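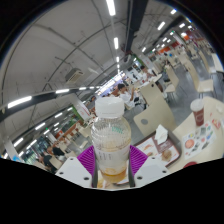

Tidavora, lunch run, bottle held at the shoulder of the tray.

The Grip
by Crisóforo Valdovinos
October

The bottle was on its way up when Tidavora forgot how to let go.

Wang loved this part of any test, the part where the notebook finally got interesting! She leaned across the table with her pen already out. The purple pads had closed on the plastic just as they should, a nice soft squeeze, and then the release command went out and came back marked done. The fingers stayed shut.

"It says it's open," said Redwood.

"It thinks it's open. Oh, that's wonderful."

"We've got 8 minutes before the lunch crowd wants this table."

She sent the command again. Done, said the log. She sent it 20 more times from a script, because why wouldn't you, and got a tidy column of dones all the way down the screen. The last finger of orange drink sat in the bottom of the bottle and the bottle sat in the grip, and all over the Stoscombe food hall people went on eating their noodles.

"Pull the bottle out," Redwood said.

"With my hand? In there?" Wang was thrilled to be asked. "What if it catches up? What if it's saving all those up and it does them one after the other, open, shut, open, shut, with my thumb in the middle?"

Redwood took his own hand off the table and put it in his pocket.

So she did it by the book, which she had written and was secretly very proud of - power first, then wait, then touch. She hit the red switch on the pack. The hum stopped. She counted under her breath, and only then did she turn the little release screw, a quarter turn, another quarter, until the pads sighed back and the bottle dropped into her palm.

Then she scrolled up through the log, past all the dones, and there it was at line 2244. The position sensor had reported one number, the number for wide open, and had been reporting it ever since. It hadn't moved when the fingers moved. Every check had asked the same stuck sensor and every check had been told yes.

"It's been dead since before we sat down," Redwood said. "It closed on that bottle blind."

"And so gently!" said Wang. She was writing as fast as she could. "We need a second sensor. We need the motor current in the check. Redwood, we did 1000 grips in the lab and never saw this, and we got it at lunch!"

A man with a tray was standing behind them.

"Are you two leaving?" he asked.

"One minute," said Wang, and turned the page.

Recent stories
The Night Elevator
Salt for the Ferryman
Two Keys to Stoscombe
My Aunt's Weather Machine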